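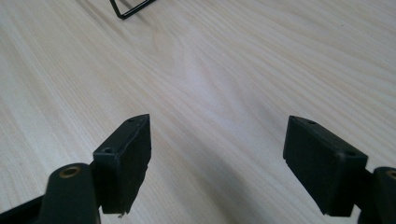

Tabletop care, from the Stivargate workshop

The long tables in the reading room are back in place after their September cleaning, and Noelia Montoya has asked us to pass along what the workshop learned. Most of it applies just as well to a kitchen table or a desk at home.

Pale veneer is a thin layer of real wood over a core. You can clean it and you can wax it, but you can't sand it hard. Rocío Escobar tried one light pass with fine paper on the underside of a spare leaf and was close to the core before she expected it. The tops were left unsanded.

For everyday cleaning, use a cotton cloth wrung out until it no longer drips. Wipe along the grain. Where the grain curves, follow the longer straight lines on either side and don't worry about the rest. Dry the surface with a second cloth right away. Dish soap is fine in small amounts. Skip vinegar, ammonia and anything with a scouring powder in it.

White rings from cups are usually in the finish and may fade on their own. Give them 2 days before trying anything. If a ring is still there, rub in a little paste wax with a soft cloth and buff it off. Dark rings have gone into the wood, and those should be reported to the workshop.

Wire stands, book racks and trivets need felt under them. Bare metal feet leave small dents and can mark a pale top with rust if the table is damp. Abilio Vidal cuts felt to size and keeps a box of it by the workshop door. Take what you need. Lift stands to move them, even a few inches.

The felt and wax for this round came to $326, paid from the furniture fund. The fund now holds $1,253. Ramiro Urquijo has a quote of $660 from Herrero for regluing the edges on the two oldest tables, and that work is on hold until spring.

If you notice lifted veneer or a loose edge, put a strip of low-tack painter's tape over it so sleeves don't catch, and leave a note for Ramiro with the table number. Please don't use household glue. The last repair of that kind took longer to clean out than the original damage would have taken to fix.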